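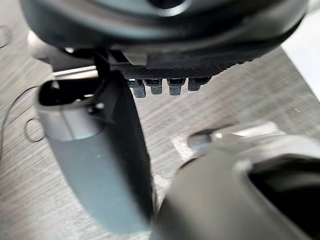

Site Visit Report: Otitz Robotics Open Day
Zoriana Yatsenko
Intro to Automation, second project

I picked the Otitz open day for this report because it was the closest one to campus and because the flyer said "home robots, working today." I wanted to see what "working today" meant. My question going in was simple: how much of what a visitor is shown is the robot doing a job, and how much is the company talking about the job?

Otitz rents one floor of a building in Zudholm that opened in 1981 as an office block. The visit started at 10 a.m. with a slide talk. The speaker told us the company had logged 1346 practice tasks since January. I asked what counted as one task. He said that picking up a cup was a task and putting it down was another one. I wrote that down, and after that I had a hard time being impressed by the number.

After the talk we split into groups. Mine got the gripper bench first. The gripper has two gray fingers that face each other, and the bench is topped with brushed metal. Our guide spent a long time on the inner pads and how they wear out. He said a pad gets changed after 300 grips. When a woman in my group asked what a pad costs, he said pricing was handled by Van Dusen, the firm that supplies their parts, and moved on. For a product that is supposed to end up in ordinary homes, I think the cost of a part that wears out is a fair thing to ask, and it should have been on a handout.

The second stop was the kitchen. This was what most people had come for. Otitz calls the whole setup Tromeo, which covers the robot, the software and the room it practices in.

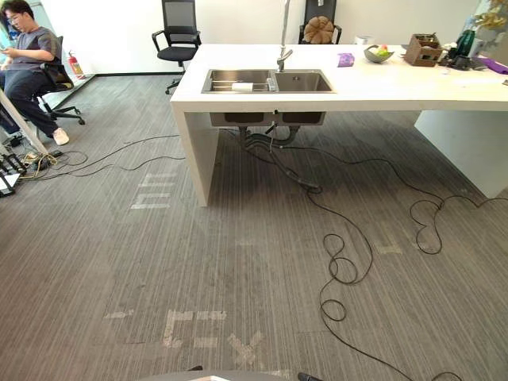 The kitchen is an island with a double sink, a faucet, a drying rack and a bowl of fruit, standing on striped office carpet. There is no stove in the island and I didn't see a fridge. My own kitchen has a table in the wrong place, a drawer that sticks and a floor that is never clear. The practice room had cables on the carpet, so I can't say the floor was clear there either, but that is a different kind of mess from the one I live with.

The tape marks on the carpet interested me more than the fruit did. I asked if they told the robot where to stand. The guide said they were left over from earlier layouts and that the robot "mostly" doesn't need them. I asked what "mostly" covered and he said it depended on the task. I would have liked to see the same task done from a different starting spot, but there wasn't time for requests.

To be fair to the company, the staff were friendly and they didn't hide the equipment. At one point the guide said himself that washing dishes from start to finish was still a goal. That was the most useful sentence of the day for me, and it was a lot more careful than the flyer.

My group spent 53 minutes in the two work areas combined. In my notes I marked which parts of that were robot and which were explanation, and explanation won easily. I didn't use a stopwatch for each part, so I can't give an exact split. I should have done that, and if I go to another one of these I will.

What I would change about my own method: I stood near the back in the kitchen and missed some of the answers given up front. I also wrote my questions the night before, so they were mostly about the flyer. A better list would have asked how often a person steps in, what happens after a dropped item, and whether the objects we saw were the same ones used for practice. I emailed Otitz those three questions afterward. I had one reply, thanking me for coming and inviting me to the next open day.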